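The Robot Will See to Your Kitchen Shortly

Catarina Paiva has spent eight years teaching software to tidy a room, and she'd like you to know it can now find the door. Most days.

Her team at Woltik trains its housekeeper, Kukach, in a simulated home before letting it near anybody's real crockery. The chores are ones a bored teenager could manage: go in, find the trash, wipe the sill, leave. The teenager would sulk, but he'd know what a doorway was. 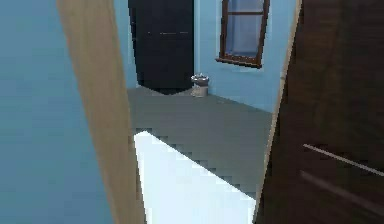 Through the simulated doorway: blue walls, a window and one small gray bin.

Paiva gave me the numbers without flinching. Out of 50 attempts at the bin job, Kukach finished 40. In the other 10 it mostly stood and thought, a technique I've used on laundry myself.

Dusting is worse. A sill sticks out, throws a shadow, and the shadow looks like something that might need cleaning too. "It's very thorough about shadows," Paiva said.

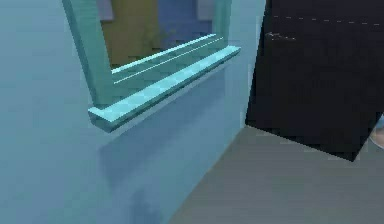 So when do I get one?

Not this year. Paiva's rivals at Prorosness talk about shipping soon, and have talked about it for a while. She'd settle for a machine that does one room well and knows when it's done. My own house remains in the hands of its current staff, who is writing this with his feet on the dishwasher.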